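Kategorie: Lehrbuch / Robotik Grundlagen / Kapitel 4

4 Greifen, Ablegen, Aufräumen

4.1 Ein Nachmittag bei Rurnetti

Bevor wir uns in diesem Kapitel mit Greifplanung und Bahnen beschäftigen, muss ich kurz von einem Besuch erzählen. Im November war ich mit meinem Kurs beim Tag der offenen Tür von Rurnetti, und ich gebe zu, ich hatte mit großen gelben Industriearmen gerechnet, mit Schutzzaun, Warnlampe und Karosserieteilen (so kannte ich das aus meinem eigenen Studium). Wir standen dann vor zwei weißen Tischen mit Spielzeug. Und wir blieben den ganzen Nachmittag dort stehen!

Margus Raudsepp, der uns durch das Haus führte, nannte die Vorführung schlicht »Maltolen«, nach dem internen Namen des Projekts. Die Aufgabe klingt nach Kinderzimmer: Der Arm soll einen Tisch aufräumen. Spielzeug in die Kiste, Papierknäuel in den Abfalleimer, Essbares (oder was so aussieht) auf den Teller. Eine Studentin neben mir flüsterte, das könne ihr kleiner Bruder auch. Raudsepp hatte es gehört und lachte. »Ihr Bruder hat aber auch ein paar Jahre geübt«, sagte er.

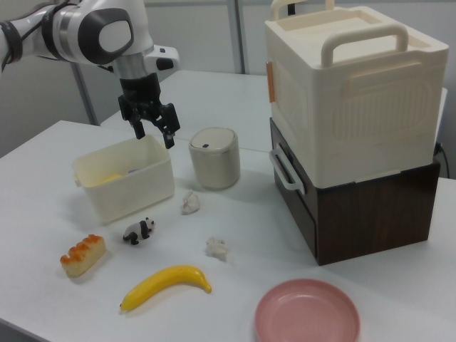
Was mich gepackt hat, war die Frage, die er uns danach stellte: Wo genau würden Sie eine Banane anfassen? Wir haben tatsächlich eine ganze Weile darüber gestritten. In der Mitte, meinten die meisten, quer zur Krümmung. Aber wie weit müssen die Finger dafür geöffnet sein? Aus welcher Richtung kommt der Arm, wenn daneben noch etwas liegt? Und was, wenn das Ding beim Zugreifen wegrollt? Ein Parallelgreifer hat zwei Finger, die sich aufeinander zu und voneinander weg bewegen, mehr nicht. Alles, was unsere Hand nebenbei erledigt, das Nachfassen, das Drehen zwischen den Fingerspitzen, muss man ihm auf andere Weise beibringen oder eben weglassen.

Auch das Ablegen ist eine Sache für sich. Eine Kiste hat einen Rand, und über den muss man erst einmal hinüber. Lässt der Greifer zu früh los, landet der Gegenstand daneben, fährt er zu tief, stößt er an die Wand oder an das, was schon drin liegt. Ferhat Ateş, der die Software betreut, zeigte uns auf dem Bildschirm seine Liste mit 3831 Griffversuchen aus der laufenden Versuchsreihe, und hinter jedem stand eine kurze Notiz. Ich hätte stundenlang darin lesen können: »Papier verrutscht«, »Finger streift Rand«, »Deckel nicht erkannt«. 181 davon hatte er für uns ausgewählt, und genau aus dieser Auswahl stammen die Zahlenbeispiele in den Abschnitten 4.3 und 4.4.

Am besten gefiel mir eine Bemerkung, die er beinahe im Weggehen machte. Der Panda, meinte er, sei für ihn der interessanteste Gegenstand auf dem Tisch. So eine Figur hat Kopf, Beine und Rücken, und je nachdem, wie sie steht, findet der Greifer zwei brauchbare parallele Flächen oder eben keine. Bei einem Würfel ist das viel gemütlicher, da liegen sich die Flächen ja immer schön gegenüber.

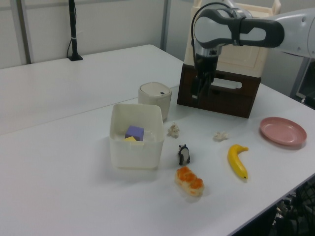
Abb. 4.2: Greifarm vor der dunkelbraunen Holzkiste, weiter links die Ablagekiste mit violettem Würfel und gelbem Block; auf dem Tisch unter anderem Panda, Banane und Teller.

Behalten Sie diesen Tisch bitte im Kopf, wir kommen ständig auf ihn zurück! In 4.2 legen wir zuerst Koordinatensysteme fest, eines für den Tisch und eines für den Greifer, und rechnen zwischen beiden hin und her. In 4.3 geht es um Griffpunkte an einfachen Körpern, danach um krumme und weiche Dinge. Das zerknüllte Papier habe ich mir für 4.5 aufgehoben, dort kommt zur Form noch die Frage der Fingerkraft hinzu.

Aufgabe zum Einstieg

Räumen Sie zu Hause einen Tisch auf, mit nur zwei Fingern einer Hand, Daumen und Zeigefinger, und immer von oben. Nehmen Sie mindestens einen runden, einen länglichen und einen zerknüllten Gegenstand. Notieren Sie bei jedem Griff, wo Sie angefasst haben und ob Sie nachfassen mussten. Mein Kurs hat das in der Woche nach dem Besuch gemacht und kam zusammen auf 300 Griffe, bei 61 davon stand »nachgefasst« im Protokoll. Bringen Sie Ihre Notizen zur nächsten Sitzung mit, wir brauchen sie für Tabelle 4.1.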